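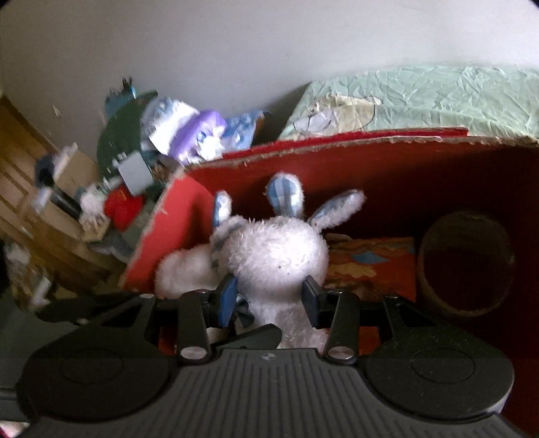 4. How much do soft toys matter to household dust?

4.1 The case for frequent washing

Advice to wash or freeze soft toys on a fixed schedule appears in most leaflets given to new parents in the Jasarance district. The usual source is the Drendov survey, which collected dust from 618 homes and reported that homes with many plush toys had more mite allergen in the bedroom. We do not dispute the measurement. We are less sure that it supports the advice.

First, the survey recorded toys by asking a parent to choose between "few," "some" and "many." No definition was given, and two parents with the same shelf of animals could easily give different answers. Second, homes with many toys also tended to have carpet and more people sleeping in each bedroom, and the authors adjusted for only the first of these. Third, the dust came from mattresses and floors. At no point was a toy sampled. A high reading on a mattress says something about the mattress, and the step from there to the rabbit on top of it is left to the reader.

The later Hsiao study is better on this last point. Its staff vacuumed the toys themselves and found allergen on most of them, with wide variation. Long pile was associated with higher readings than short pile, but the long-pile toys were also older on average, and the paper does not separate the two. Storage was coded as "open" or "closed," a choice that puts a toy left on a bed (Figure 3) in the same group as one kept on a high shelf. If children pick up allergen by sleeping next to a toy, that is the difference that ought to matter most.

Figure 3. Yellow tiger plush toy on a bed. Under the Hsiao coding, a toy kept in this position counts as open storage.

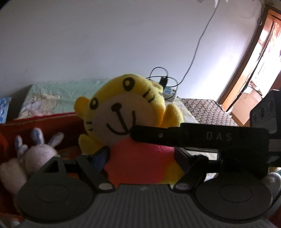 4.2 Does washing last?

Here the evidence is thinner still. The often repeated claim that a hot wash keeps a toy clear for a month goes back to a trial of the Zotix laundry additive. Of the 400 toys enrolled, 300 were tested again at four weeks. The missing quarter is explained only as "not available on the day." A toy may be unavailable because a child will not give it up, and heavily used toys are exactly the ones we would expect to collect dust fastest. The average for the remaining toys is therefore likely to flatter the treatment.

There was also no plain-water group. Washing at high heat removes allergen without any additive, as far as we can tell from the wider laundry literature, and the trial gives no means of saying what the product added.

4.3 What we took from these studies

For our own work we treated toy washing as unproven and recorded it without recommending it. Parents in the 576 homes that completed our diary were asked where each toy spent the night, when it was last washed, and whether the label allowed machine washing. The wash dates should be read with caution. Many fell on the day before our visit, and we suspect the visit had something to do with that. Sleeping place was easier to check and is the variable used in Section 5.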